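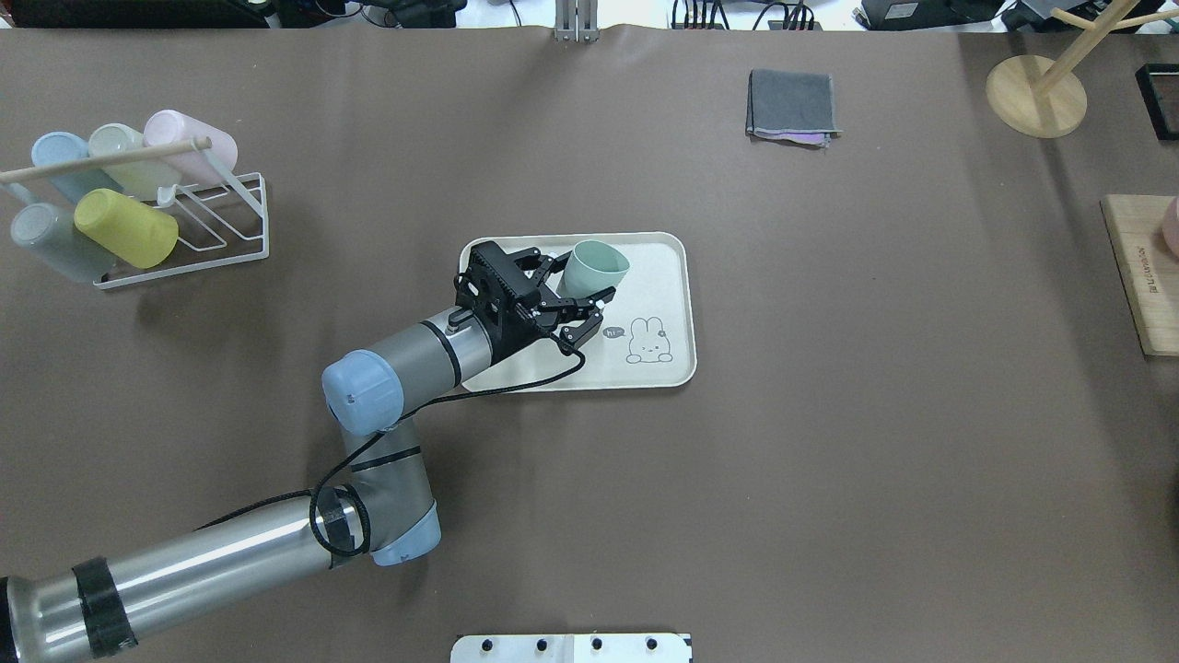
Why does my arm go into protective stop every time the wrist turns past a certain point?

Something is usually pulling on the wrist when that happens, and the first thing to check is the gripper cable. Jog the arm slowly by hand control to the position where it stops and see if the cable goes tight there.

Asked in Arms and Grippers – Faults and Stops

Full question:

We have a six-joint arm from Kerberg with a Tulo two-finger gripper on it. The job is picking up plastic cups and setting them on a tray. It ran fine through all of July. Now it goes into protective stop on the place move, always when the wrist is rolling over to set the cup down. The message on the pendant is "external force, joint 5." Nothing is touching the arm when this happens.

Things I have tried so far:
Restarted the controller.
Lowered the speed from 600 mm/s to 160 mm/s. It still stops, just later in the cycle.
Ran it with no cup in the gripper. Same stop.
Checked the payload setting. It matches the sheet that came with the gripper.

Twice it has dropped the cup when it stopped, and I would like to know if that is a separate fault. I can clear the stop and carry on, but I have done that 41 times now and I don't think I should keep doing it.

Answer 1 (accepted)

Stop clearing it until you find the cause. The arm thinks it is being pushed and it may be right.

Since it happens with an empty gripper and at low speed, I would leave the program alone and look at the cable. The gripper lead has to follow the wrist through its whole roll. If the loop is too short it goes tight near the end of the turn, and the joint reads that as a force from outside. If it is too long it can catch on the tray or whatever else is on the table. 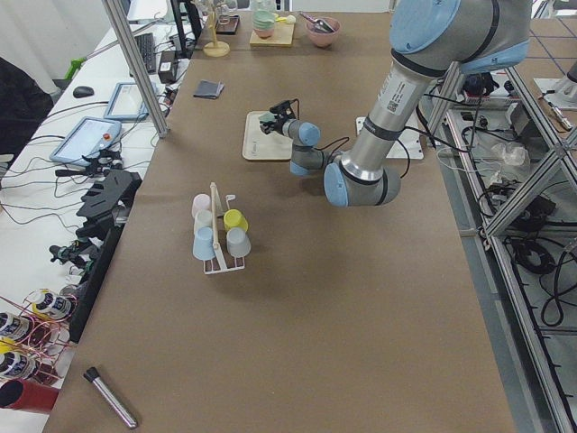 Do it in this order. Take the cups off the table. Set the arm to manual mode at reduced speed and keep the emergency stop in reach. Move joint 6 by itself from one end of the place move to the other and watch the cable the whole way. Then do the same with joint 5. If it goes tight, stop there, power down, undo the clip nearest the wrist and give it more slack. Clip it again behind the elbow so the extra length doesn't hang down.

Look at the plug on the gripper too. Ours had been tugged so often that one pin was loose – the fingers would let go when the cable moved, and we had the same dropped cups you describe. A new lead from Costigan fixed that. So the drop could be a second fault, but with the same cause.

Once it runs clean, teach the place move again with less wrist roll if you can. You can often get the same placement by turning the other way.

Comment from the asker: It was the cable. It went tight near the end of the roll on joint 6. Someone had moved a clip. I let out more slack and it has done 2 full shifts with no stop. Will order the lead anyway, as the plug feels loose.

Answer 2

Check your payload and center of mass again, even if you think they are right. The sheet that came with our gripper gave the weight without the mounting plate. The arm was working against a load it didn't know about and we got force stops at full reach. It probably isn't your problem if the number is close, but it takes a minute to check.

I would also look at the mounting bolts on the base. The Altholm stand we use had one that backed out and the arm shook a little on every fast move.

Answer 3

Just raise the force limit in the safety settings. We had ours on the lowest setting and it tripped all day. Turned it up and no more trouble.

Reply to answer 3: Please don't do this before you know what is tripping it. The limit is there for the person standing next to the arm, and a tight cable will still be tight afterward. If the limit does have to change, whoever did the risk assessment for the cell needs to agree to it first.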